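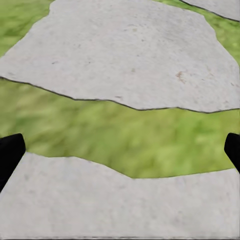

Teleop demos in the sim garden: does varying the start pose actually buy you anything?

pebbledash_9
Long post, sorry. We've been collecting two-arm demonstrations in the Olero garden (the one with the palm trees and the playhouse, you all know it, you've all driven into the fence) for a task that sounds like nothing: pick up the plant from its stone, move it to another stone. Policy trained on 8 operators' worth of demos, camera on the robot.

The method we were told to follow is the Widier recipe. Fixed start pose, lots of repeats, let the augmentation do the rest. Ours does beautifully from the fixed start pose. Shift the base a bit and it reaches for the plant with the confidence of a man who has left his glasses in the car.

So we split the collection. Half fixed start, half scattered all over the lawn, same total hours. Scattered wins by a mile on unseen starts and loses slightly on the original one. I'd like somebody to tell me why this isn't obvious, or why it's wrong.

torquewrench
It's obvious and it's also wrong. You changed the backgrounds as well as the start pose. Every time you move the base you get a new view behind the plant, so you can't say which of the two is doing the work.

pebbledash_9
Fair. Going through the views last night, I think it may be worse than you say. From one start the robot is looking down the path with the house behind, and there's plenty to get its bearings from. 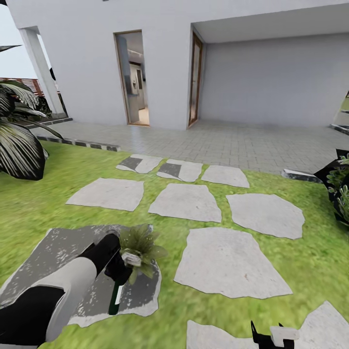
Background leakage is my bet for most of the fixed-start success. With a view like that the policy has a brown doorway, a run of paving and a stripy great leaf on the left to steer by, and none of them ever move. Why would it bother learning what the plant looks like? We masked everything above the patio line at test time and the fixed-start policy fell to bits. The scattered one grumbled and carried on.

torquewrench
Masking is a blunt tool. You've handed it an input it never saw in training and then acted surprised when it sulked. Swap the background for a different garden and try again.

mossy_kerb
Second the swap. We did a version of this on the Fasix kitchen and masking made everything look twice as guilty as it was. Can you put up views from two of the scattered starts? I want to see how different they are before I believe in a mile.

pebbledash_9
Two from the scattered half, then. First one: 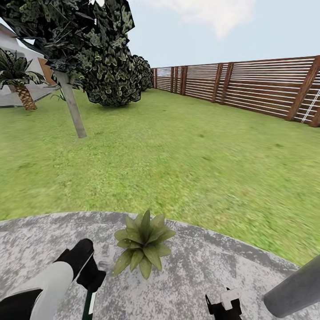 Scattered start, facing down the fence. Plant between the grippers, left one open.

mossy_kerb
OK, that's a proper change. No house to speak of except a bit of wall behind the tree. And the other?

pebbledash_9

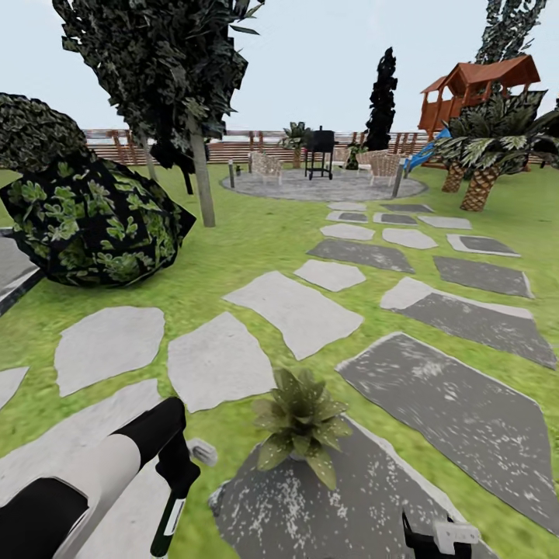

Scattered start, looking up the path to the barbecue. Plant on the dark slab.

gantry_gran
The stone colour is your third variable, and you haven't mentioned it. Pale stones, dark stones, and in that last one the plant is sitting on a dark slab. Green leaves on dark grey is a different segmentation problem from green leaves on pale grey. Did the fixed start ever use a dark one?

pebbledash_9
Hm. I'd have to check. I have a horrible feeling I know the answer.

torquewrench
I'm enjoying this thread more than I did the paper.

cng_robotics
Chi-keung Ng here, I look after the Kwan baseline, so pinch of salt. We had the same argument in October and settled it by crossing the two factors: start pose fixed or varied, garden fixed or varied, equal hours in each cell. Pose did matter by itself. Background mattered more, but only until the wrist cameras went in, and after that the gap nearly closed. If you're running on the head camera alone you're measuring the camera as much as the data.

pebbledash_9
Head camera alone, yes. The wrist streams are recorded, we just never trained on them because they were "mostly grass".

gantry_gran
Mostly grass is what the plant is surrounded by, dear.

torquewrench
I'd still want more seeds than people usually run. How many?

pebbledash_9
2.

torquewrench
Oh, come on.

pebbledash_9
The cluster was busy! I can do 12 if I drop the longer training schedule.

mossy_kerb
Drop it. The extra training never did anything for us apart from warm the building. And log where the grippers are at first contact, because success rate will hide it if the policy is just nudging the plant till it behaves.

cng_robotics
Agree on first contact. We also found that operators got sloppy from awkward starts and approached wide, which the policy copied faithfully, the way a child picks up swearing. Check the approach angles by operator before you pool them.

pebbledash_9
Right. Crossed design, wrist cameras on, background swap in place of masking, stone colour balanced, 12 seeds, first contact logged. I'll start the runs tonight and post numbers when there are some. Still think scattered wins.

torquewrench
It might. I'd put it at a furlong.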